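Print | E-mail this page
Shares 56 | Comments 0

Notes for my packing talk, Gudville, 12th April

OK, start with the bag, everybody has one at home! I pack mine standing open on a flat surface, heavy stuff first (cans, jars), then boxes up the sides. Ask who puts bread in first. Wait for hands.

Then my Cudent story, the one with the eggs. Keep it short this time!

Slide 4, leave it up while I talk about opening the bag all the way before anything goes in.
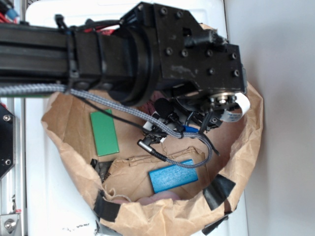 Brown paper bag, open, on a white surface.

Last bit: fold the top over once, carry from the bottom. Questions, then coffee.

Contact | © Havard Talks | Back to top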